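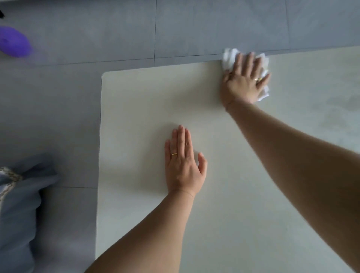

Who Wipes the Tables at Trullo?

Think of the last time you ate lunch away from home. Somebody wiped that table before you sat down, and somebody wiped it again once you had gone! One hand presses the cloth and the other rests flat on the top, and that is pretty much how people have done it forever.

At Trullo, a big lunch hall that serves 300 meals a day, the people who wipe the tables now share the work with a machine called Munovness. It rolls along the aisles every Monday morning (and most other mornings too) and washes the floor all by itself.

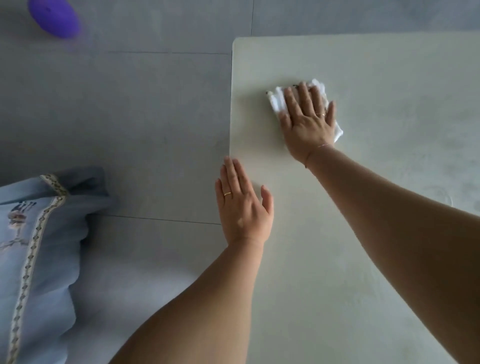 My back is so glad about the floors, but I would miss the tables, one of the cleaners told us, and she wasn't the only one who felt that way.

So what changed? Well, the mop hardly comes out anymore, and the cleaners had to learn some new things, like how to fill the water tank and what the beeps mean. Some of them liked that right away, and some took a few weeks to come around.

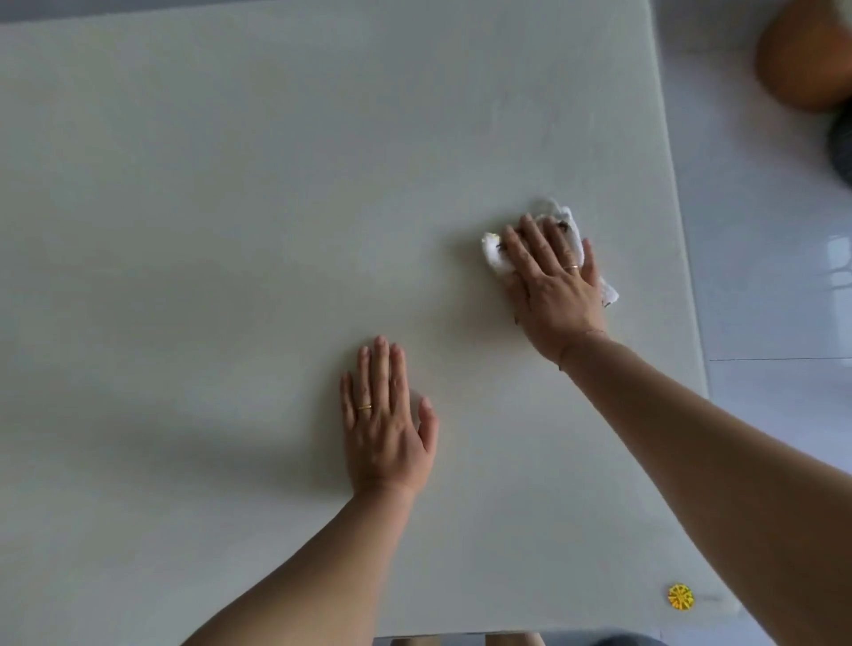
Could a Robot Do the Tables Too?

Maybe one day. Tables are tricky, though, with sticky spots and rounded corners, and a hand can feel a bit of dried jam that a machine might roll right past.

More for Curious Kids
How Garnetti Sorts 2,000 Lemons
A Morning at the Hashmi Laundry
Why Do Elevators Ding?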